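Community Help > Workplace and Jobs > Changes at work

They brought two robot arms into our returns room and I don't know what to tell my team

Posted by Kanini Lukumay, 17/11/2022

Hello everyone, and thank you in advance for reading, this one got away from me a bit. I lead the day shift in the returns room at a mail-order warehouse in Vultdale. We take back housewares and toys, mostly, and our job is to open the parcel, look the thing over, decide whether it can go back on the shelf, and send it to the right bin. I've been doing it long enough that I can tell from the weight of a box whether the lid is missing!

In September the company signed up with a firm called Brirkent, and now we have a bench at the end of the room with a pair of arms over it. The plan, as it was told to us, is that the arms will do the picking up and sorting and we'll do "exceptions." There are 20 of us on days. Management says no layoffs, and I believe my own manager means it, but people are nervous and they come to me with it. One lady who has been here longer than I have asked me if she should start looking, and I had no good answer for her – I just told her to have a cup of tea with me. 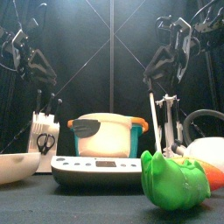
My team's main worry is what "exceptions" will mean for them, day in and day out. If the arms take all the easy items, we're left with the awkward ones for a whole shift, and the awkward ones are what wear you out. You know the sort of mix we get on a bench: a knife block with the knives still in it and a pair of scissors hanging on the front, a cooking pot with orange handles sitting on its base, a kettle, and then a big shiny green rubber toy lying right up against the lot. A person sorts that out without thinking. I would just like to know what our days will look like when a machine gets first pick, and whether our hourly target (it's 312 items per pair per shift at the moment) ought to stay the same.

So, has anyone been through this? What changed for you, what did you ask for, and what do you wish you had asked for? I have a meeting with the managers coming up and I'd like to walk in with something written down. Anything at all would help.

Nurhan Kaplan

Hi Kanini, and a big hello to your team as well. We went through something very close to this at Mosoti, where I was a floor lead in the repack section, so let me tell you how it went for us and you can take whatever fits.

The first few months were more work for us, and I'd want your folks to hear that early so they don't think they're doing something wrong. Somebody has to set the items out, somebody has to clear a jam, and somebody has to redo what was put in the wrong place. None of that was in anyone's job description, and for a while none of it was counted. We had people spending half a shift at the robot bench and then getting a talking-to about their numbers. So my first piece of advice is to get the time at the bench logged as its own task from day one. We used a plain paper sheet on a clipboard and it worked fine.

Second, you're quite right about the awkward items. Our old target was built on a mix of easy and hard, and once the easy ones were gone it made no sense to keep it. I took 166 items that had been kicked back to us, timed them over a couple of shifts, and brought that to the meeting. It wasn't fancy at all, but it was hard to argue with, and the target came down after two more conversations. Please do your timing before the meeting if you can.

Third, ask who is allowed to stop the arms. I mean by name or by role, on every shift. In our case it was only the engineer at first, and he went home at four! After we raised it, every person trained on the bench could press stop and didn't have to explain themselves to anyone for doing it. Sharp things need a rule of their own too. We had knives and scissors taken out of the mix by a person before anything else happened, and I would ask for the same if I were you.

As for the lady who asked if she should start looking – I can't promise anything about your company, but at ours the people who knew the goods best ended up being the ones everybody needed. Two of mine moved into training and got a pay grade out of it. It took some pushing, and I'd get the pay question in writing before anyone takes on new duties, not after. Do write back and tell us how the meeting goes, I'd love to know.

bench_and_bin

we have the Bititz system, cost them 3000 a month i heard, breaks down plenty. dont worry too much. ask for mats to stand on while you're at it, thats the only thing we got out of it

Kanini Lukumay

Thank you both so much. Nurhan, I've printed yours out and it's in my locker. I hadn't thought about who can press stop on nights, and when I asked the night lead she didn't know either, so that's now at the top of my list. I've started a clipboard sheet for bench time as well. And yes, I will be asking for mats!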